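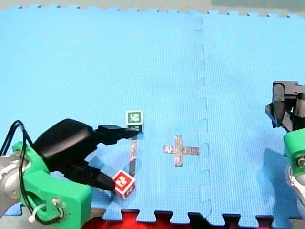
I bought the Drullell foam puzzle mat in February to put under a work table in the basement, and ended up using it on top of the table too. It comes as large interlocking tiles, and mine are blue. This is a review after a few months of daily use in both places. The surface has a fine raised grid all over it, small enough that a cube or a little box sits flat and doesn't rock. Where two tiles meet you get a wavy jigsaw seam that runs the whole length of the join, and the outer sides keep their open teeth unless you buy edge strips. I didn't buy them, and the toothed edge hasn't bothered me except for looking unfinished.

What you get

The pack I ordered has four tiles and no edging. They arrived flat in a carton, wrapped in plastic. One had a dent in a corner from shipping and it came out by itself overnight. There was a smell for the first couple of days, the usual new foam smell, not strong. I stood the tiles up in the garage with the door open and that took care of it.

The color on the Westmont store page is close to what I received. Maybe a bit darker on the page.

Putting it together

There isn't much to say. You line up the teeth and press down with your palm, working from one end to the other. If you start in the middle you end up with a bulge at both sides. The fit is tight, tighter than the Iller tiles I had before, and the first time I joined two of them I had to kneel on the seam to get the last few teeth down. After being taken apart and put back together several times they go in more easily, and they still hold.

One complaint: the tiles are not marked on the back. On mine any side fits any other side, but one pairing leaves a slight ridge that I can feel with a finger. I swapped the tiles around until it went away and then numbered the backs with a marker.

On a table

I like the foam better here than on the floor. Small parts don't skid on it the way they do on a bare tabletop, and dropping something hard doesn't make a racket. The texture gives a bit of grip without being sticky. Blue also turned out to be a decent background color — red and green pieces are easy to pick out against it, and so are most screws. Black ones too, as long as the light is good.

Silver tape sticks to it well enough to mark a line or a position. Press it down firmly, because of the grid. Masking tape was less reliable for me and lifted at the ends. I haven't noticed the silver tape pulling any of the surface off when I remove it, but I peel slowly. It does leave some residue, and rubbing alcohol on a rag gets that up.

The mat is light, so it can creep if you lean on the edge of it. I put two strips of rubber shelf liner underneath and it has stayed where I want it.

On the floor

It does what a foam mat does. Standing on it for an afternoon is easier on the feet than concrete. It is not as thick as the gym mats people sometimes compare it to, and if you kneel on it for a long time you will feel the floor. Chair legs leave marks. Mine had a stool on one tile for around 300 hours in total and the four dents never came out completely. If you have a rolling chair I would skip this product or put a hard plastic sheet over it.

Dilek Öztürkmen, who has the same mat in green in her sewing room, told me hers has held up fine, though she vacuums it more often than I do and keeps pins well away from it.

Cleaning

The grid texture holds dust. Sweeping moves most of it, but fine sawdust settles in and needs a vacuum with the brush head, or a damp cloth. Water beads and wipes off. At the seams liquid can get through to whatever is below, so don't count on it as a waterproof layer. I lift the tiles once a month to wipe underneath.

Compared with the others

I also tried the Sin roll-out mat, a single piece with no joints. It is easier to clean and has no seams to catch on, but mine curled at the ends for weeks, and you can't replace one section when it gets damaged. With the Drullell I can turn a worn tile around or move it to the back. The Iller tiles were cheaper and softer, and the teeth came loose whenever somebody dragged a foot.

Would I buy it again

Yes, for a table or a standing spot. Not for under heavy furniture. I'd like to see edge strips included at this price, and some kind of mark on the back of each tile. I have ordered a second pack to do the other half of the basement and will update this if the color doesn't match.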